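Sunday, evening

Finished the replay of the cloth set. 400 episodes through Rirkorar on the new settings, 89 flagged. Last week's settings flagged fewer, but the threshold was too loose and let through pose jumps that were plain to see when I stepped through by hand. I would take the higher number and a cleaner set.

Went through all 89 by eye. 41 of them have the same cause: the cloth comes up between the head camera and the marker cube, the solver loses the cube, and it picks it up again on a different face. The position is nearly right after that. The orientation is flipped, and it stays flipped until a second face comes into view. The rest are a mix of short tracks, two episodes started before the clap, and a group where both cubes are fine but the gripper camera's own track drifts. I put those last ones in a separate folder and did not look further today.

The flip is worse on the left. Our operators tend to pick up with the left and smooth with the right, so the left cube spends more time close to hanging fabric. I had assumed it was a print problem on the left cube and measured the squares twice on Friday's set. They are in tolerance. An hour wasted, though the measurements can go into the Podance notes.

Changes to the solver:

- a face switch now needs two visible faces, or one face that agrees with the gripper camera track over the gap
- if neither holds, the pose is marked missing and is not filled in
- gaps are written out per hand, so a bad left track no longer drops the right one

The third should have been there from the start. We were throwing away good right-hand data every time the left went bad. Have not counted how much yet.

Pulled frames from one of the Lambert recordings to check what each camera has to work with when a cloth is in hand.
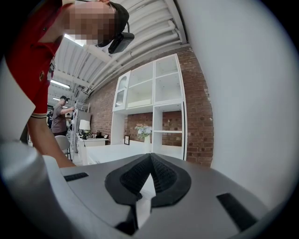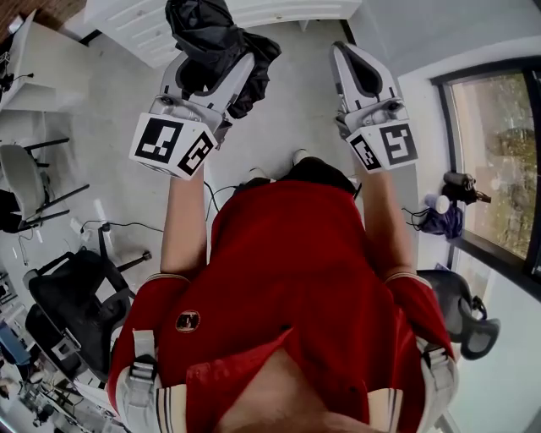 *Lambert set, operator in the red polo. Gripper camera first, head camera second – black cloth in the left gripper, right gripper empty in the head view.*

Two things from these.

The head view is better than I had been giving it credit for. Both cubes are in view with the arms out, the floor behind them is pale and flat, and the marker patterns stand out well against it. The cloth is hanging away from the operator, out past the fingers, and in that position it does no harm. The trouble starts when the fabric is lifted toward the chest. That is an argument for changing the task instructions before changing any hardware. If the first lift is made with the arms forward, the solver has a good pose to carry into the occluded part.

The gripper view has a different weakness. Its own housing fills the lower half, and there is a large smooth white surface down the right side. Neither gives the tracker anything useful, and the operator leaning in is moving, so those features have to be thrown out too. What is left is the background strip: brick wall, shelving, desk, the ceiling and its pipes. Brick is good for texture and bad for uniqueness. The matcher can slide along a course and settle one brick over with low error. I suspect this is a good part of the drift group, but I have not tested it. Also two other people farther back in the room, one of them barely visible. Small in the view, probably harmless, but the person mask should be run on the whole image and at present it is limited to the near region. Fixed the config, not rerun.

Time sync: the offset between head and gripper streams came out at 40 ms on the Lambert episodes I checked. Constant within an episode as far as I can tell. I subtract it before the agreement test, otherwise fast wrist turns look like disagreement and get marked missing for no reason. The Vutwood recordings need their own offset. Do not reuse this one there – I did that in the spring and it took two days to find.

Tried a single-episode check by hand after the solver change. It was a bad one, with the left cube lost early and the old output flipped through most of the fold. New output: left missing over the gap, right intact, left comes back with the correct orientation on two faces. One episode is not a result. It does behave the way I wrote it to.

Left to do:

- rerun the 41 overnight with the new rule, then the full 400
- mask whole image on the gripper streams
- draft the arms-forward instruction, one sentence, and try it on a small batch
- open the drift folder and check whether the error is a multiple of the brick pitch (need to measure a brick at Lambert)

Job started at 9:40. The log writes to the old directory again, forgot to change the path. Will move it in the morning.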